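Millen Sets New Rules for Small Battery Devices in Household Waste

08/12/2024
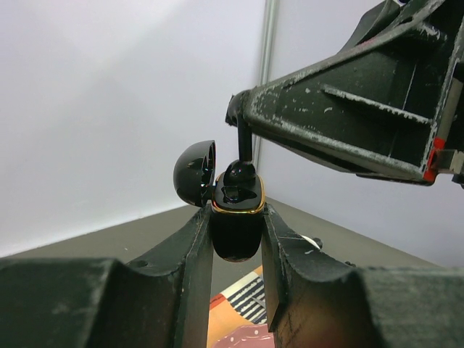
The Millen waste authority has approved new collection rules for small electronics with built-in rechargeable batteries. The rules cover wireless earbuds and their charging cases, fitness bands, electric toothbrushes, handheld fans and similar items. Residents will no longer be allowed to place them in curbside trash or in the mixed recycling bin.

The change follows a review of fires at the Barkivora sorting plant, which handles household material for Millen and the smaller towns to the north. The plant logged 77 battery-related incidents over the review period. Most were put out by staff within minutes. Two stopped the main line for more than a day, and one damaged a conveyor belt and the sensor housing above it.

According to the review, the items that cause the most trouble are the small ones. Laptops and power tools are large enough for workers to spot and pull off the belt at the first sorting station. Smaller devices pass under cardboard and film and reach the compactor, where the cell can be crushed. A punctured lithium-ion cell can heat up quickly and ignite paper nearby. It can also smolder inside a bale and start a fire hours later in storage.

Under the new rules, small battery devices must be taken to a staffed drop-off point or placed in one of the locked collection boxes. The authority will install 123 boxes in supermarkets, libraries and public buildings. Each box has a steel liner, a layer of mineral granules at the base and a heat sensor wired to an alarm. The slot accepts items up to the size of a paperback book. Larger devices must still go to the main recycling yard on the east side of town.

Removable batteries should be taken out and their contacts covered with tape before drop-off. Devices with sealed batteries should be left whole. The authority warns against prying them open, as the cells inside are often glued in place and can be punctured by a screwdriver or knife. Swollen, leaking or burned items are not accepted in the boxes and must be handed to staff at the recycling yard in a nonmetal container.

Earbuds present a particular sorting problem. A typical wireless set contains three separate cells, one in each earbud and a larger one in the case. The earbuds should be left inside the case with the lid closed. Charging cables may be placed in the same box but should be coiled and tied. Silicone tips can stay on.

Collected material will be moved by Zusix, a contractor that already handles car batteries for the region. The company will empty the boxes on a fixed schedule and deliver the contents to its separation line, where devices are sorted by battery type. Sealed items are shredded under an inert gas. The output is split into plastic, a mixed metal fraction and a fine dark powder that contains cobalt, nickel, lithium and graphite. The powder is sold to refiners. Zusix says the line can process 3000 pounds of small devices per shift.

The authority ran a limited trial in the Ní Bhriain district before the vote. Residents there turned in 1455 items during the trial. Earbud cases and electric toothbrushes were the two largest categories. Almost all of the items were accepted for processing, and the remainder were toys and remote controls with ordinary disposable cells, which were sent to the existing battery stream.

Costs will be covered by the present waste fee through the end of the next budget year. A separate charge on retailers was discussed but was left out of the final text. Stores that sell small electronics must display a notice showing the nearest collection point. Stores above a set floor area must also accept returns of the same kinds of products they sell, without requiring a purchase or a receipt.

There will be no penalties in the first six months. During that period, drivers who find battery devices in a bin will leave a printed tag on the lid and empty the bin as usual. After that, a bin tagged twice will be skipped until the items are removed. Repeat cases may lead to a fine, with the amount to be set in a later vote.

Residents are reminded to erase stored data and unpair devices from their phones before dropping them off. Items placed in a box cannot be retrieved. A list of box locations and opening hours will be mailed with the next waste calendar and posted at the town hall service desk.

The Barkivora plant will continue to log incidents by device type. A first report on the new collection system is due in September.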